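Voslow open day, wrist tracking demo: notes and questions

nkhoury56
Went to the Voslow open day in August. Most of it was the usual arm-behind-glass stuff, but the demo upstairs was hand tracking for bottle handling. Square printed markers on both wrists, cabled. Two from my set:
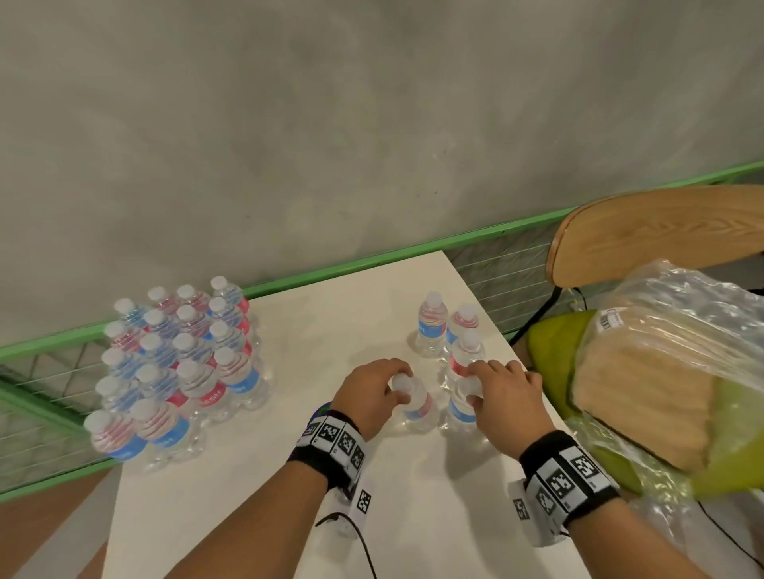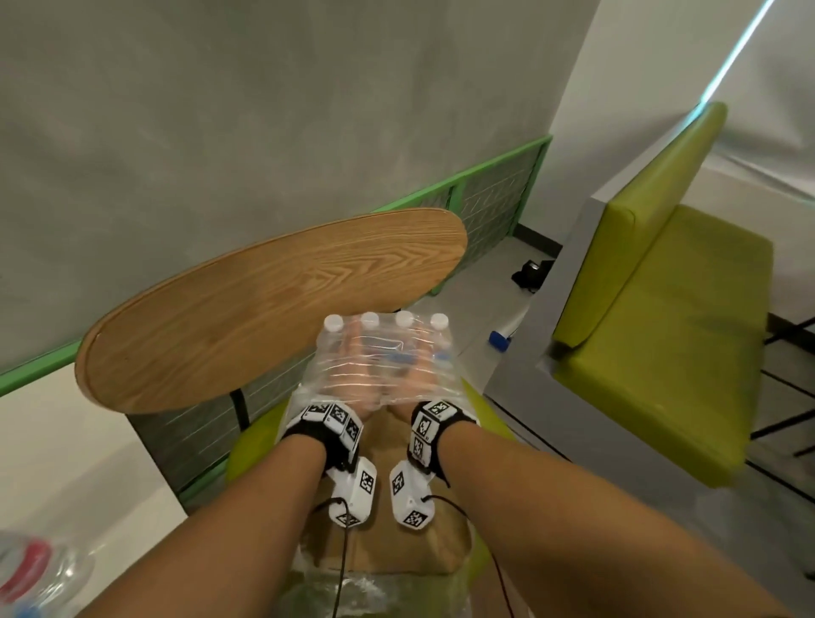 Wrist markers during bottle handling: singles on the white table, then a wrapped pack held in both hands.

Pushpa Bhardwaj gave the talk. She said 2,000 recorded grasps per product before they train anything.

hiba_k
Did she say how they get finger pose? Wrist markers give you the wrist and that's it.

nkhoury56
Not in the talk. I asked later and got "a separate model." No error figures.

MacLeod
Then I don't see the point. Clear PET on a white top is a bad case for any camera. I'd take gloves with encoders over printed tags.

hiba_k
Disagree. Gloves change the grip. On shrink wrap you need bare fingertips or the data is for a different task.

MacLeod
Fine for the wrap. For caps I'd still want contact force, and tags give you none.

abla_issa
We ran tags at Jamska for 3 months. Main loss was occlusion when one forearm crossed the other. Recalibrated every 4 hours. Did they show a dropout rate?

nkhoury56
No. The slides are supposed to go up on the Mirkora page. I'll post the link if they do.

MacLeod
If there's a force channel in the slides I'll take back half of what I said.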